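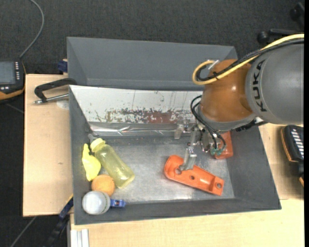 Jalar Garage Shelf, four levels: my review after one winter and one summer

I bought the Jalar shelf last year when my wife and I moved to the house on the hill road. The garage had only two hooks and a very old cabinet with a door that did not close. I wanted one strong shelf for paint, winter tires and the boxes we did not open yet. I paid 3,400 in the Esevwood store, with delivery to the door but not to the garage. The driver was polite, but he left it in the rain.

The package is long and weighs 45 kilos. Please do not lift it alone. I asked my neighbor Vidar Amundsen to help me, and also for two people it was not easy to turn it in the narrow side entrance.

Assembly

The manual has only drawings, no words. Most of them are clear. Drawing number six is wrong, or maybe it is from an older model. It shows the cross bar on the outside of the legs, and if you put it there, the holes do not meet. I lost one evening with this. The cross bar goes on the inside, with the bent side down.

There are 70 bolts in the bag and no extras. One of mine rolled under the car and I found it in August, when I sold the car. The small wrench in the package is soft and it became round in the corners before I finished the second level. Use your own tools if you have them.

In total it took me one evening and one Thursday morning.

Daily use

When it is fastened to the wall, the shelf is very steady. Before that it moves from side to side more than I like, and I would not leave it like this in a house with children. The wall screws are not included. I think for this price they should be.

I keep four tires on the lowest level, paint and oil on the second, and the boxes above. The third level bent a little in the middle under the books of my wife. I moved half of them down and it came back almost straight. The seller writes that each level carries 276 kilos, but I believe this is only when the weight is spread very evenly, and who does it like that in a garage?

The coating is good. I spilled thinner on it two times and there is only a dull spot. On the feet there is some rust, because snow melts from the car and the water stays on the floor. I put pieces of old rubber mat under the feet and the rust did not grow after this.

Compared with Flesard

My friend Anoma Akanda has the Flesard shelf, which is cheaper. You put it together without bolts, with a rubber hammer, and she was ready in less than one hour. I was jealous. But her levels can be moved only in big steps, and her tall boxes do not fit well. With the Jalar the holes are close to each other and I could make the tire level exactly as high as I need.

Service

I wrote to Esevwood about the wrong drawing. Leidy Giraldo from the customer service answered the next day and sent me a corrected page, also five bolts for free. I was happy with this.

I would buy it again, but with my own wrench and on a dry day. Four stars of five.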